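Visit to the textile open day in Haltley

In December I went to the open day of the Sandhu cloth works in Haltley. I took the early bus from Divstead, which needs 64 minutes, and I arrived before the gate was open. A woman with a thermos let us into the yard and gave everybody a paper ticket. Mine was number 258.

The tour began in the dye room. I had expected a strong smell, but it was mild, a little like vinegar. Our guide explained that one vat holds 3000 liters and that black is the most difficult color, as each batch comes out slightly brown or slightly blue. They keep a sample from every batch in a drawer, and we were allowed to compare them at the window.

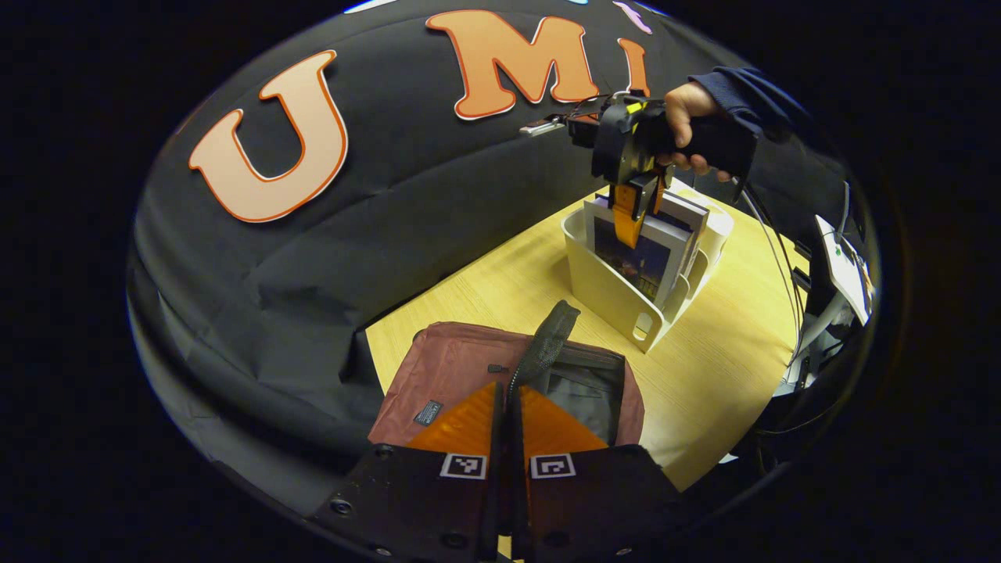

After the dye room we went up to the finishing floor, where the cloth is washed again, dried and pressed. I asked the guide how heavy a fabric must be for use as a backdrop, because I sew curtains for a small theater at home. She said that weight matters less than the surface: a dull cloth hides its creases from the audience. I thought of this whenever I met black cloth later. The backdrop with the peach-orange letters UMI on it was full of soft folds, and still the letters were easy to read. For my own curtains I will choose a dull finish and save the money for a better lining.

The weaving hall was the loudest part. Only 5 looms were running, but we had to put our questions on paper. The oldest loom is called Skikance, and the workers could not tell me where the name comes from. 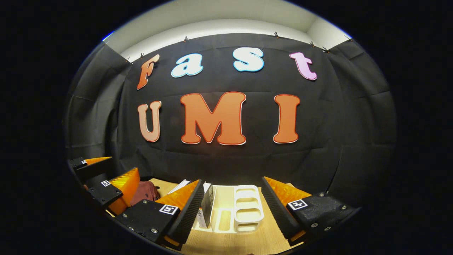 It makes a narrow cloth for ribbons and is still used for small orders. I bought two meters of it in the shop, dark green, at a fair price. The shop also sells remnants by weight, and I recommend going there before lunch, as the good pieces were gone by two o'clock. Soup was served in the canteen until three. The bus back to Divstead leaves from the other side of the road, by the bridge.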